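Renting with Bukwood: questions we get a lot
Last updated 19 January 2026

Quick answers, typed up between showings. If yours isn't here call the office and ask for Reet or Kadri.

How do I apply for a unit?
Online form, one per adult. Couples fill out two. Don't email us pay stubs, upload them with the form. We can't start until everyone's is in.

How much is the application fee?
$30 each. Not refundable once we run the credit check. If the unit goes to somebody else before we run it, you get it back.

How long till I hear?
Two business days most of the time. Slower if your last landlord doesn't pick up the phone. Give them a heads up, it really helps.

What's the cheapest thing you have right now?
Studios at Zammont, $998 a month, water and trash included. Electric is yours. One bedrooms there vary by floor, see the listings page. Vaher Court is full, waitlist only.

Is the waitlist worth it?
Depends. Vaher moved pretty well in December, people leave after the holidays. Ralura Street hardly moves at all. You can be on both lists, no charge.

Do you take pets?
Cats yes, all buildings. Dogs at Zammont and Ralura Street only, 60 pounds and under. $20 a month per pet. Fish are fine, no fee, but ask before you set up a big tank upstairs.

Can I see the place before I sign?
Yes please do. Armelle Delaunay does showings at Zammont, Rasa Grigaitė does the other two. Book through the listing. If you're running late, text, they usually have another one right behind you.

Can I hold a unit?
Only with a deposit. We hold it five days. After that it goes back on the site and the deposit comes back to you less the daily rent for the days it was held.
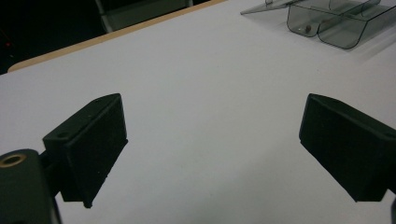
Same rule if you already live in one of our buildings and are just switching units. Your old deposit doesn't move over untill the old place has been inspected, so plan on having two deposits out for a little while. Sorry, we know that's a lot of money at once.

How much notice to move out?
60 days, in writing. Email counts. Telling Kadri in the hallway doesn't.

What if I need to break the lease?
Talk to us early. You owe rent until the unit is re-rented, plus the re-letting fee in section nine of your lease. If you find a replacement tenant who passes the application, we waive the fee.

Will my rent go up at renewal?
Maybe. Renewal letters go out before your notice date so you have time to decide. No letter, no increase.

When do I get my deposit back?
Within 30 days of handing in keys. Leave a forwarding address!! We mail a check. Itemized list comes with it if anything was taken out.

Can I paint?
Ask first. Light colors usually ok. Dark colors, you paint it back or we charge for it.

Do I need renters insurance?
Yes. Any company. Send proof before you pick up keys.

Who do I call about repairs?
Tenant portal for regular stuff. Leaks, no heat, lockouts: the emergency line, number is on your fridge magnet and on the back of your lease. Don't put a leak in the portal at night, it wont be read till morning.

I own a condo, will you manage it for me?
We take on a few. Email Fongchan Chantharasri with the address and whether there's a tenant in there now.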